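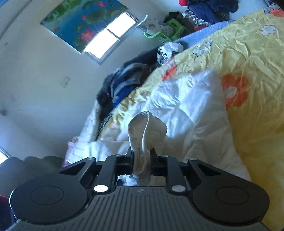

The gripper holding a small white cloth over the bed, with the quilt and the clothes pile behind it.

How we label cloth grasps in bedroom recordings, step by step

Updated Tue 1 February

If you have just joined the Romen project, welcome! You will probably spend your first week or two labeling grasps, and I want that week to go more easily for you than it did for me. These are the steps we use on the Flevard recordings, all made with the hand-held gripper in ordinary furnished rooms. Cloth is the hardest thing we label (cups are a vacation by comparison), so please take your time and keep a drink nearby.

Before you start

Open the current Clustunby batch in the viewer and set playback to quarter speed. The batch I use for training new people has 148 clips in it, and I suggest doing the first ten in order before you skip around. Have the label sheet open in a second window. If you only have one screen it can be done, but your neck will complain.

Step 1. Find the jaw tips first

I know it's tempting to look at the cloth, but start with the tips. The wide-angle lens bends straight walls near the edges, so anything you judge out there will fool you a little. The tips stay near the middle, and the silver-white pivot caps on the linkages are a good landmark when the black parts blend together against dark laundry.

Step 2. Mark the contact frame

Step forward one frame at a time until the cloth first changes shape next to a tip. That is contact. It is usually earlier than you think, and on a thin fabric it can be just one small crease. If you can't decide between two frames, take the later one and put a "c" in the notes column.

Step 3. Choose the grasp type

We use "fold" when a loop of fabric stands above the jaws, "edge" when a hem or border is between them, and "bunch" for everything else. The white cloth at the top of this page is a fold: there is a soft loop above the jaws and the lower end hangs down between the arms. Please label what you see at the moment of the hold, even if the cloth slides into a different shape later on. Later shapes get their own row.

Step 4. Pick the target and the background

Give the held item a plain name and a color, such as "cloth, white". We used to ask for the garment type as well, and oh, the arguments we had over things that might have been a sock or might have been a napkin. Then choose the background label. A patterned quilt is "patterned", and a sheet is "plain". When the item is held up in front of both, as it often is on an unmade bed, write down the one directly behind the jaws. In our picture that is the white sheet, so the row says "plain", flowers or no flowers. White on white is worth a star in the notes - those are the rows the segmentation people ask me for.

Step 5. Mark the release

Go forward until neither tip touches the fabric. If the clip stops first, enter "open" and move along.

What the labels have told us so far

In August we finished a pass of 1,361 grasps and trained the contact predictor on them. On the 200 grasps we had kept aside, it placed contact within three frames of the human label in 82 percent of cases. Most of the misses were light cloth against a light background. Folds did better than bunches, and I was pleased to see it, having relabeled a great many folds by hand that summer.

We are now running the same test on the MacRitchie set, where the rooms are darker, and I'll add the numbers to this page when I have them. In the meantime, save your sheet after every clip, and if a row puzzles you for more than a couple of minutes, give it a question mark and go on to the next one. I go through the question marks on Friday mornings.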